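New field organizer for a tenants group — how do I get people to a first meeting?
Salamatu Quartey

Knocked 200 doors in Mergate, 3 people came. Flyers useless. What am I doing wrong?
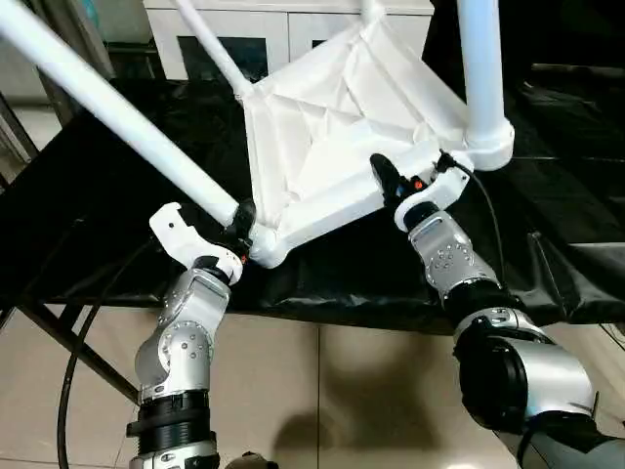 Akosua Ackah
Call everyone the night before. Evening meetings, 6 or later, and offer child care. Keep seating light — something like that white frame with the fabric seat is plenty. Dont book a big hall.
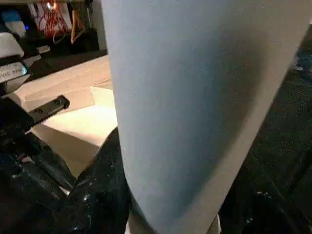
Also ask each person to bring one neighbor. Works better than teh flyers.

Korkor Bawa
food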